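Neuer Modus, alte Sorgen: Plosell muss in die Zwischenrunde

Der Handballverband hat den Modus der Regionalliga schon wieder umgebaut, und wieder heißt es, nun werde alles spannender. Am 29. August beginnt die neue Spielzeit, und wer den Spielplan liest, braucht Geduld. 14 Mannschaften spielen zunächst eine einfache Runde, danach wird geteilt: oben die Aufstiegsrunde, unten die Zwischenrunde, und wer in der Mitte landet, darf sich noch einmal über Hin- und Rückspiel qualifizieren. Wofür genau, stand bis zuletzt nicht in den Unterlagen.

Der HC Plosell bekommt das als Erster zu spüren. Nach der alten Ordnung hätte der Tabellenachte des Vorjahres einen festen Platz in der Hauptrunde gehabt. Nach der neuen zählt eine Wertung über zwei Spielzeiten, und dort liegt Plosell hinter der SG Caka. Den Ausschlag gaben die Tore auswärts: Caka kommt auf 285, Plosell auf 254. Dass Caka in dieser Zeit ein Auswärtsspiel mehr bestritten hat, weil eine Partie wegen eines Hallenschadens verlegt wurde, spielt für die Wertung offenbar keine Rolle. Eine Umrechnung pro Spiel sieht die Ordnung nicht vor. Man darf fragen, ob sie schlicht vergessen wurde.

Trainerin Dagmar Brabec hielt sich bei der Vorstellung des Kaders zurück. Ihre Mannschaft werde spielen, was angesetzt sei, sagte sie, und beim Verband habe man einen Einspruch hinterlegt. Große Hoffnungen setzt sie darauf erkennbar nicht. Der letzte Einspruch aus Plosell, damals ging es um einen nicht gegebenen Siebenmeter, wurde nach vier Monaten mit zwei Sätzen abgewiesen.

Sportlich ist die Lage kaum übersichtlicher. Zwei Rückraumspielerinnen sind weg, dafür kommt aus der eigenen Jugend eine Linkshänderin, die in der Vorbereitung ordentlich getroffen hat. Gegen wen, sollte man allerdings dazusagen: Zwei der drei Testspiele gingen gegen unterklassige Gegner, das dritte wurde mit sieben Toren verloren. Der Verein spricht von einer gelungenen Vorbereitung. Die Abwehr, die im Frühjahr in der Schlussphase regelmäßig auseinanderfiel, sah auch im August nicht so aus, als habe sie ihr Problem gelöst. Am Kreis fehlte mehrfach die Absprache, und die Umstellung auf eine offensive Deckung dauerte jedes Mal zwei Angriffe zu lange.

Der Verband verweist auf die Zuschauerzahlen. In der vergangenen Saison kamen zu den Entscheidungsspielen insgesamt 3431 Besucher, ein Bestwert für diese Klasse, und mehr solcher Spiele sollen nun mehr Publikum bringen. Die Rechnung klingt einfach. Ob die Leute an einem dunklen Abend im Dezember in die Halle gehen, um zu sehen, wer sich für die Qualifikation zur Zwischenrunde qualifiziert, ist eine andere Frage. Beim Pokal wurde vor Jahren Ähnliches versprochen. Die Gruppenphase dort ist inzwischen wieder abgeschafft.

Dazu kommen die Kosten. Für die Vereine am Rand des Gebiets bedeutet die geteilte Saison bis zu drei zusätzliche Fahrten, und zwar zu Gegnern, die erst kurz vorher feststehen. Der TV Histo hat bereits angekündigt, sich die Busrechnungen genau anzusehen und notfalls eine Beteiligung zu verlangen. Der Verband nennt das verfrüht — eine Zusage hat er bisher allerdings auch nicht gegeben.

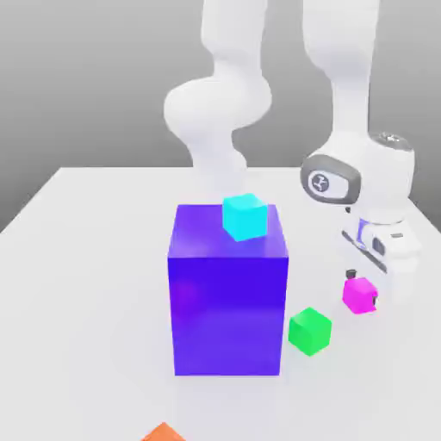 Somtochukwu Ojo hält die Aufregung für übertrieben: Wer in zwei Jahren auswärts so wenig treffe, der solle sich nicht über die Wertung beschweren, und im alten Modus sei ab März für die halbe Liga ohnehin nichts mehr zu holen gewesen. Die zusätzlichen Fahrten seien ärgerlich, aber ein Entscheidungsspiel vor voller Halle bringe mehr ein, als der Bus koste.

Das mag für die Vereine stimmen, die ihre Halle voll bekommen. In Plosell war sie zuletzt beim Derby gegen Caka ausverkauft, und das ist eine Weile her. Die Partie steht auch diesmal früh auf dem Plan, am dritten Spieltag, diesmal in Caka. Anwurf ist um 18 Uhr, sofern die Hallenzeiten nicht noch einmal geändert werden.

Über den Einspruch entscheidet das Verbandsgericht. Einen Termin gibt es nicht, zugesagt ist nur eine Antwort vor dem Ende der einfachen Runde. Bis dahin zählen alle Ergebnisse unter Vorbehalt, auch das steht in der neuen Ordnung, auf der vorletzten Seite.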